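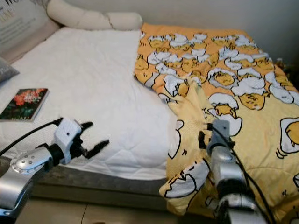

Bedding change, guest room, in the order I do it. Short thread.

1/ Duvet first, folded back on itself. It stays on the bed. A duvet on the floor picks up whatever the floor has, and this one (egg yolks, yellow and orange) shows hair.

2/ Protector next. Quilted, diamond stitch, white. Check the middle for rumpling before anything else goes over it. A ridge in a protector comes through a fitted sheet and you will feel it at three in the morning.

3/ To flatten: one palm each side of the ridge, push outwards to the edges, then pull down at the corners. Pulling from one corner only moves the ridge.

4/ Protector wash: 40 degrees, low spin, no softener. Softener coats the fibres and they absorb less. I last did this one in March. Line drying takes most of a day in the Mavstead flat, where the airer lives in the hall.

5/ Bolsters. A long one bends where the filling has shifted. Hold it upright by one end and drop it on the other a few times, then turn it over and repeat. If the bend comes back within a week the filling needs topping up. Flondoren sell it by the bag.

6/ Padded headboards: soft brush on the vacuum, lowest suction, top edge first. Dust collects along the top and ends up on the pillows.

7/ Books come off the bed before the duvet goes back. A paperback under a duvet loses its corners. I have lost two that way.

8/ Duvet back on. Line up the far edge first, then walk the near edge down. Aim for the same overhang at both corners. On mine that is 29 cm.

9/ Whole job takes me 13 minutes without ironing. I don't iron.

10/ Correction to 4: the care label on the Juveo protector says 60 is allowed. I still use 40. The elastic on the previous one went after a year at 60.

11/ Several replies asking about duvet weight. No idea, the label has washed blank. It is warm enough until the heating goes off and slightly too warm in May.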